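Harnlow Textile Sorting Hall, the February open evening

I'd been meaning to go to one of these for ages, and when Satish Devadiga said he had a spare spot I was in the car before he'd finished the sentence. Harnlow is where the clothes from our town's donation bins end up. You sign in at a folding table, get a paper badge and a pair of earplugs, and then you stand in a corridor that smells like every thrift store you've ever been in.

Our guide was Pavithra Alva, who has worked the first line for years and talks fast. She told us 4000 bags come through in a busy week (after the holidays it's worse), and the first thing that happens to every one of them is that somebody slits it open and looks. Wet stuff goes out right away. So do single shoes, although they keep a shelf for those and now and then a pair gets reunited! I loved the shelf. I could have spent the whole evening at the shelf.

After that it's sorting by what can be sold here, what gets shipped and what gets shredded for padding. I thought I'd be good at this. Pavithra gave us each a pile to try and I got nearly all of mine wrong - I kept saving sweaters she said were felted past helping. Valter Bråten from our group turned out to be a natural and was a bit smug about it on the drive home.

The kids' section was my favorite part. Corduroy holds up, she says, and goes fast in the store, and anything with dots on it goes faster. Knees are what they check first, then zippers, then the neck for old name labels. 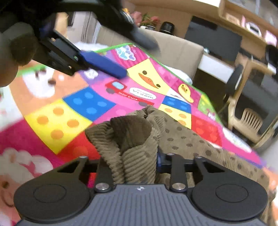

I asked what people should do before they donate, and she had her answer ready: wash it, empty the pockets, tie shoes together by the laces. Please don't put books in with the clothes. The bags split.

We finished in the store at the front, which stays open late on tour nights. I came away with a wool scarf and 2 mixing bowls I didn't need. Parking is free behind the building, but go in by the side street, the main gate was locked by seven.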